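The Lost Art of Turning Up

Sunday, January 2, 2022
By the editor, The Koltgate Weekly
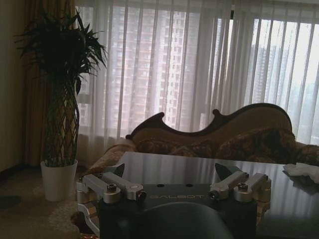 A reader in Trotham wrote to say that if anyone came to her door unannounced she would lie flat on the hallway floor until they went away, and that she considered this normal. I have thought about her letter a good deal over the break. I don't know her, but I feel I know her hallway.

She was replying to a paragraph I'd written before Christmas, in which I said that people should drop in on each other more. It was a throwaway line at the bottom of a column about council parking. The parking drew no mail whatsoever. The dropping in drew a pile of it, and the general tenor was that I was a menace and should be kept away from doorbells.

So let me make the case at proper length.

When I was a kid in the flat end of Trotham, people turned up. They turned up while tea was on and stood in the kitchen doorway saying they wouldn't stop, and then they stopped until the news was over. Uncles turned up to return a ladder and left with a different ladder. The woman from over the back fence came in without knocking, and if we were out she put the kettle on anyway and we'd come home to find her reading our paper. My mother complained about every one of these people from the moment the flywire door banged behind them. She also kept a tin of biscuits on top of the fridge that we weren't allowed to touch, on the grounds that somebody might come.

That tin was infrastructure. You could have measured the health of the street by how fast it emptied. The biscuits weren't even nice. They were the plain sort with a scalloped edge, bought for their ability to last, and an adult would take one out of courtesy and hold it for the length of a conversation.

Nowadays a visit is a project. A friend of mine lives a 15-minute walk from my place, downhill all the way there, and to have a cup of tea with her I must first send a message. The message proposes some dates. She counters with others. One of us suggests we put it in Virk, the calendar thing we both pay for and neither of us can work, and Virk sends us each a reminder with a picture of a balloon. By the time I'm at her gate we've been through more negotiation than went into some of the smaller free trade agreements, and she has cleaned the bathroom. I can smell it. I've had a haircut. We sit there like two people being interviewed for the position of friend.

I've looked back through our messages and there are 358 of them from the past year, for what I'd guess was a handful of cups of tea. I'm not proud of the time I spent finding that out.

The usual objection is the state of the house. Several correspondents raised it, one of them in capitals. They can't have people in, they say, with the place like this. I sympathise, having seen my own place like this. But I'd point out that the mess was there in my childhood too, and visitors simply moved it. You picked up the ironing, sat down, and put the ironing on your lap. Everyone knew what everyone's ironing looked like. It's much harder to be intimidated by your neighbours once you've held their pillowcases.

These days the only homes we see without notice are in real estate listings, where the bench has one lemon on it. I blame the lemon for a great deal. We've come to think of that as the ordinary condition of a house between visits, and our own as a temporary disgrace we'll get on top of by April.

The second objection is that it's rude. People are busy, or tired, or in the bath, and it's presumptuous to assume your face is worth getting out of the bath for. There's something in this. I'd never defend the dropper-in who won't read a room, and every family has had one, the bloke who sat through a birthday, a quarrel and most of a packing-up-to-go-on-holidays without once looking at his watch. The old system had a remedy for him, however. You said, "Well, I suppose you'll be wanting to get on," and if that failed you started on the dishes, loudly. We knew how to get rid of people. I suspect it's this skill that we've mislaid, and we won't open the door now for fear we'll never get it shut again.

The third objection came from a younger reader, courteous and faintly alarmed, and it was that a knock at the door means something is wrong. Either it's the police or it's a parcel. I found this the saddest of the lot, chiefly for being true at my house as well. When the bell goes I assume it's the Groka driver with somebody's noodles, looking for number 94. I've directed so many noodles to number 94 that I feel quite close to them over there. I've never been in.

And yes, I know what the past two years have been. For long stretches of them it was against the rules to turn up at anyone's place at all, and a good many people found, with some guilt, that they didn't mind. I was one of them, for the first fortnight. I baked a thing. After that I'd have welcomed a man selling solar panels. I stood at the front fence some afternoons pretending to prune, in the hope that somebody would come past with a dog, and when somebody did I talked to them for so long that the dog lay down.

There are sensible reasons to be careful still, and I'm not suggesting anyone barge in on the frail or the isolating. A verandah does perfectly well. It's January, it's warm, and a verandah has the great merit that the visitor never sees the bathroom.

What I'd like is modest. I'd like one or two people in my life who don't text first. I'd like to be caught in the bad shorts. I'd like to hear somebody say they won't stop, and watch them pull out a chair. If I had $1000 to spend on the social fabric of Koltgate I wouldn't give it to the festival, which has enough marquees. I'd buy biscuit tins, and I'd leave one on top of every fridge in town with a note saying it was for visitors only.

In the meantime I've made a start. Last week I walked down the hill to my friend's house with a bag of apricots and no appointment. I stood on the step and rang. There was a long silence, then a sound I'd describe as a person lowering herself carefully onto floorboards.

I left the apricots on the mat. She messaged that night to say thank you, and what a pity she'd been out, and how was I placed for the nineteenth?

Contact: Letters, The Koltgate Weekly | © 2022 The Koltgate Weekly. All rights reserved. | Back to top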